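Flowers on the work table

I spent most of Wednesday on flowers, which I had not planned to do. The box from Janville had been on the shelf since February and I wanted the shelf back.

I buy artificial ones now. Fresh tulips last a few days in our building because the heating is on whether we like it or not, and by the weekend the water smells. The Janville stems cost me £30 for the lot, and after that there is nothing to pay and nothing to top up.

They do come out of the box flat. I bend each stem a little at a time, starting from the bottom, and leave the heads until last. Leaves can be turned with your fingers. If a stem has a hard kink in it I hold it over the kettle for a moment and straighten it on a towel. Purple sprigs are the worst for this, as the leaves all get pressed to one side.

The vases are small, and I got them in the closing sale at Sheehan for £2 each. A small vase limits how much you can put in it. Two tulips is enough for a short one. I tried a third and the whole thing looked stuffed, so it came out again. Thin stems that spread sideways can go in as a bunch, and they hold each other up.

Tall stems are harder. Put them in anything light and they tip over, and I still don't have a good answer. A handful of gravel helps if the glass isn't clear.

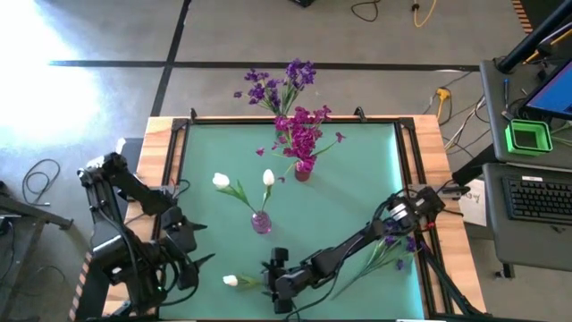

Filed under: Home and Flowers

I like the magenta bunch best. It has dense heads and sits well in the reddish-pink glass, though I would not have picked the two colours together in the shop. The violet ones behind it are taller and looser. Both white tulips are in the round purple vase, one leaning left and the other more upright, and I am leaving them like that. There is still a tulip lying on the table, and a purple sprig over on the right.

The pale green top is a good colour to work on, as white petals show up against it.

Next job is the Porkport box, which has 13 stems in it, mostly leaves.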